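3.2 The computer bench

The arm that Cirilo Arriaga built in his garage at Collumport was moved to the shared workshop in January, and most of what we have to say about tight spaces comes from the weeks after that. We had grown fond of old desktop computers as a test piece, partly for the price and partly for the way they bring metal edges, small clips and wiring together in one box. 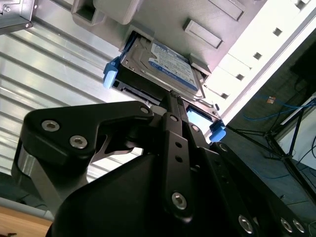
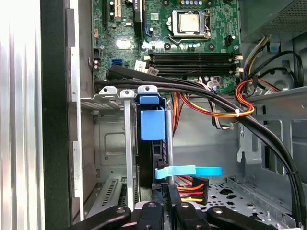 Figure 9. Wrist camera views from the computer bench: the gripper close to a hard drive held in its black caddy (first view), and the gripper at the inside of an open tower (second view).

Our first plan was to treat the whole machine as one job, from the drive bays through to the board, and to let the planner (which we call Findell) choose its own order. Tiburcio Nava argued for something humbler, and I am glad we listened to him. We split the work into short reaches, each with its own starting pose, and the drive bay became the one we practised most. The blue latches visible in both views of Figure 9 make a handy landmark, as their colour stands apart from the greys and blacks near them, and a simple colour filter was enough to give Findell a first guess at where to go.

Wiring is another matter altogether. A cable bundle like the thick black one in the second view can hide a good part of what the planner would like to see, and it will not sit the same way twice. We tried modelling the bundles as solid shapes with a generous margin around them, but this left the arm so cautious that it would hover over the case and go no further. In the end we kept the margin for the metalwork and gave cables a softer cost, so that the fingers could pass close by when there was no better way in.

All told we logged 3827 reaches on this bench, of which 2252 were in or near the drive bay. We left out 130 more from the earliest sessions, when the wrist mount was still working itself loose - a fault of our own making, and one we come back to in Section 5.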